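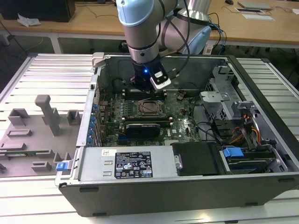
Latola Refurbishing Line Moves Desktop Towers to Part-by-Part Sorting

The Latola equipment reuse center has changed the way it takes apart retired office desktops. Since August, towers that pass intake are no longer shredded whole after the drive is pulled. Each one is opened and its processor, memory, graphics card and power supply are logged as separate items.

The first lot under the new procedure is 800 machines released by Veken, a regional insurance office group that replaced its desktops this summer. Most are full-size Dell towers with a separate graphics card. Veken kept no central record of what was fitted in each unit, and the lot arrived with mixed memory and at least 3 processor models.

"The outside of the case tells us very little," said Karim Shehata, who manages intake at Latola. "Two towers with the same model number can differ in everything except the board. We have to open them to grade them."
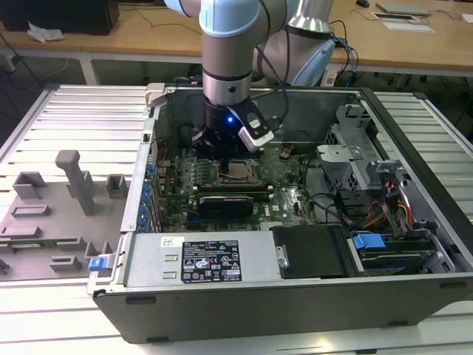 Towers are worked on their sides with the side panel off, so that the board faces up. The order of work is fixed for the whole lot. The heatsink comes off first, then the processor, then memory, then the expansion card. The socket lever and bracket stay with the board, as does anything soldered. In the Dell cases the hard drive sits in a bay at one corner and has a blue plastic release tab, so no tool is needed for that step. The power supply stays in place until the board has been checked, and its label is copied into the log before removal.

Processors get the most attention. The contacts in the socket are thin and bend easily if a chip is lifted at an angle, and a board with bent contacts drops from grade A to scrap. Itsuki Sekiguchi, a technician on the line, said the procedure calls for a straight vertical lift with the lever fully open. The chip then goes into a tray pocket with its gold side down on antistatic foam.

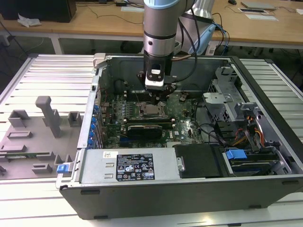
Boards are inspected under a magnifier after the processor is out. The check covers the socket, the memory slots and the capacitors near the socket, which are the parts most likely to show heat damage on machines of this age. A board that passes is tested with a known good processor and one memory module. If it starts, it is graded and returned to a case. If it does not, it goes to Higuchi, the recycler that handles Latola's metal recovery.

In a trial before the Veken lot, the center opened 140 towers under the same rules. Of these, 26 boards failed inspection, most of them for socket damage that was present before the tower was opened. Shehata said the rest were good enough to reuse or to hold as spares.

Thermal paste has been the main source of delay. On older units the paste hardens and the processor can come away stuck to the heatsink, even with the lever closed. The written procedure now asks for the heatsink to be turned slightly before it is lifted - a small change, but one that Sekiguchi said has cut the number of damaged sockets. 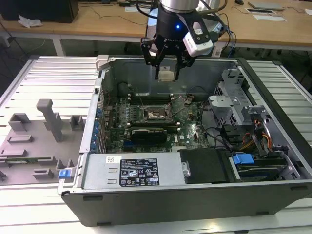 Removed processors are cleaned, read for model number and stored by type. Matching sets are reserved for complete rebuilds, which are sold through Sternov, a reseller of used office equipment. Loose memory is tested overnight and packed by size. Graphics cards are sold singly and carry a shorter warranty than the rebuilt towers.

Hard drives follow a separate path. They are wiped or destroyed according to the release form signed by the owner, and none are sold with a rebuilt machine.

Intake for other owners remains open. Drop-off is from 8 a.m. to 3 p.m. at the rear dock. Towers should be delivered with side panels attached and without monitors or power cords.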